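Home News Opinion Clubs Archive Contact

Let the kids tidy a living room

By Syahrul Siregar
Aug 31, 2024

Muvedura wants every school team on the same mat again this year. Same foam blocks, same taped lines, 534 points if you run it perfect. I've coached at Burnside for a while now and I say skip it. At least once. Do a coffee table.

Our summer group did. Two arms, one living room, a pile of junk paper and cables. Task: clear the table. Penner, who runs the league side of things, told me it wasn't a "real challenge." Come try it.

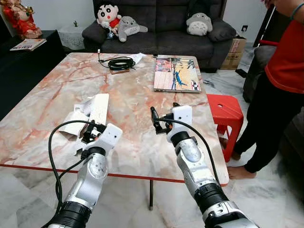 Left gripper in the paper, right one holding the plug. Burnside summer project.

Paper is awful. A foam block is the same block every time you pick it up. Crumpled paper is a new object every time, and a cable is worse. My students wrote about 500 lines for the mat last season and hardly any of it helped in July. Good. They had to look at the thing and think, wich is what I thought the club was for.

Yes, scoring is harder. How do you give points for a tidy table? Ona, our youngest, wanted to just ask somebody's mom. I still think thats the best rule anyone proposed. Would you be happy with this table, yes or no.

And the cost argument, I hear it every year. Arms are expensive, sure. But we share ours, and junk paper is free. The competition mat isn't, and you get a new one to buy each season. Nobody on the league side likes when I bring that up.

We use cookies to improve your experience. Accept / Manage settings
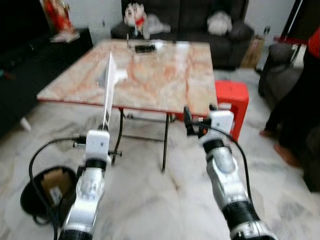

A thin sheet on edge at the left gripper, table behind.

Look how little room there is. Sofa, stool, a bin, a person standing right there. A mat has none of that. Homes do. If we tell teenagers robots are going to help at home, let them practice in one.

Keep the mat for the finals, fine. Give us the fall for messy rooms. Penner, my offer stands, bring your own paper.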